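Open house at Gosik

I went to the September open house at Gosik, mostly to see the gripper they have been building with Memik. Doors opened at 2 and I was early, so I looked at the older arms by the entrance first. Number 353 was being serviced.

The demo was in the back room. You could try the hand-held version yourself, and the line moved fast. I had two turns. The fingers are dark, with squared tips, and they sit wider apart than I expected. 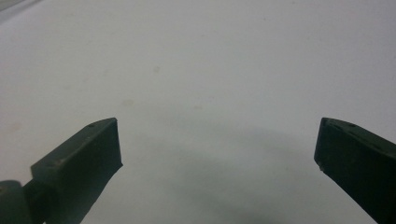 The trigger is light and my hand didn't get tired. I asked about the price and was told more than 1785 dollars. I'll go again next year.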